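How to make a story sack for a child who's learning English

I've been making story sacks for years now, first for my own two when we lived abroad, and then for the little Thursday group I help with in Prinbridge. People keep asking me how I put them together, so I've finally sat down with a pot of tea to type it all out. It's long! Skip to whichever bit you need.

If you haven't met one before, a story sack is a cloth bag with a picture book in it, plus a handful of bits and pieces that go with the story. Toys, cards, a game, maybe a recipe. The child opens the bag, pulls things out, and has something to hold while you read. For children who don't have much English yet it's brilliant, because they can join in by waving a plastic duck about long before they can say "duck" (and then one day they say it, and you try not to make a fuss).

What you'll need

A picture book you can bear to read over and over
A drawstring bag, roughly pillowcase size
A few small objects or toys from the story
Plain card, felt tips and scissors
Sticky-backed plastic or a laminator
A small zip pouch for the cards
A luggage label for the outside

Step 1: Choose the book

Go short. Go shorter than you think. I look for one or two lines on a page and something that repeats, so that by the third page the child knows what's coming and can shout it with you. Stories where somebody looks for something are very good, and so are stories where somebody keeps adding one more animal to a boat, bed, bus or whatever it may be.

Be a bit careful with rhyming books. I love them, but writers will bend the word order to get the rhyme, and you end up teaching a five-year-old to say "up the hill went he". Fine for fun, not so fine as the main thing in the bag.

Read it aloud to yourself before you commit. If you trip over a sentence twice, so will everybody else.

Step 2: Pick your words

Go through with a pencil and paper and write down the words the story can't do without. I aim for 10. My first ever sack had 21 and it was hopeless — we spent the whole session on cards and never got to the end of the book.

Out of the 10, I like mostly naming words (hat, bridge, soup), two or three doing words (climb, pour, hide) and one or two describing words (heavy, sticky). Doing words are the ones people forget, and they're the most fun, as you can get the children up off the carpet.

Leave the odd fancy word in the story alone. If the fox is "bewildered", pull a bewildered face and carry on.

Step 3: Find the bits

Please don't go out and buy everything. Look in the toy box, the kitchen drawer and the charity shop, in that order. For a story about a picnic you need a napkin, a plastic spoon and something that will pass for a sandwich (yellow sponge between two bits of felt is very convincing). For characters, I draw them on card and tape them to lolly sticks if I can't find a toy that's near enough.

Five or six objects is plenty. Choose things that feel different from each other, and check for anything small enough to swallow if there are under-threes in the house. Babies get into these bags. I once fished a sodden felt carrot out of somebody's little brother.

Step 4: Make the word cards

Cut your card into pieces the size of a playing card. Put a picture on one side and the word on the other. I used to put both on the same side, and Rochelle Ruawai, who runs the sessions at Whitcombe, pointed out that the children were only ever looking at the picture. Two sides means you can play it either way round.

Write in lower case unless it's a name. Use a thick dark pen and copy the sort of letter "a" the child is being taught at school, if you can find out. Then make a second set exactly the same and you've got pairs, which gives you snap and a memory game with no further work.

Leave space under the English word for the family to add their own language in pencil. This is my favourite part of the whole thing! Grandparents get involved, and I've learnt the word for "hedgehog" in more languages than I'll ever have a use for.

Step 5: Add one activity

One. I mean it. A sheet of paper with one thing to do on it, written so that a tired grown-up can follow it at bedtime. Some that have gone down well:

Hide the objects around the room and ask "Is it under the chair?"
Put the cards in story order along the floor
Draw a new page for the end of the book
Shut your eyes, feel inside the bag and guess
Cook or make whatever they eat in the story

Keep your instructions in short sentences. The parents may well be learning too, and a sentence with three commas in it is no help to anyone after a day at work.

Step 6: Pack it and label it

The label on the outside should say the title and how many pieces are inside. I also put a contents list in the pouch with a tiny drawing next to each item, and the children can check it themselves when it's time to give the sack back. They take this terribly seriously.

Cards in the pouch, pouch behind the book, lumpy things on top. Anything with a battery lives in a separate little bag or it will start quacking in somebody's hallway at two in the morning.

I keep the finished ones in alphabetical order by title, with loose props on a shelf of their own, sorted by kind: animals, food, people, odds and ends. If you're only making one or two, a hook on the back of a door does very nicely.

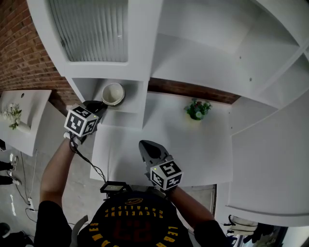 Busy at the white shelves.

Step 7: Read it together

The first time through, just read. Don't stop to ask questions, don't test anything. Let the child hold what they like. If they want to turn back a page, turn back.

Second time, bring the objects out as they come up and say the word clearly, in a whole little phrase ("a heavy bag", "he's hiding"). Then leave a gap. Count to five in your head, which feels like forever, and see if anything comes. If nothing does, say it yourself cheerfully and keep going.

By the third or fourth reading you can start getting it wrong on purpose. Hold up the spoon and call it a hat. Even very quiet children find it hard to let that go.

A few questions I get

Can I use a graded reader instead of an ordinary picture book? Yes, and for older children I often do. The sentences are already kept simple, so your word list is half done for you. Look for one with lively pictures, as some of them can be a bit dry.

How long does a sack take to make? An evening for the cards and another for the rest, if you've got the book already. My Trotier the Goat sack took me most of April, but I insisted on knitting the goat.

What age is it for? I've used them with children from three up to 13. For the older ones, drop the toys and put in a map, a pretend letter from one of the characters and a blank comic strip to fill in.

What if pieces go missing? They will. Keep your word list saved somewhere so you can make the cards again, and don't put anything precious in the bag. My oldest sack, Clilari and the Moon Soup, has lost its ladle so often that I now keep spares in a jar.

Does it matter if my own English isn't perfect? Not a bit. Read it in your own voice, and do talk about the pictures in whatever language you both like best. If you want a second voice as well, record a friend reading it on your phone and play it in the car.

Next time I'll write up the felt board I use with the moon story, with the templates for the cloud shapes. The ladle as well, if I can find my drawing of it.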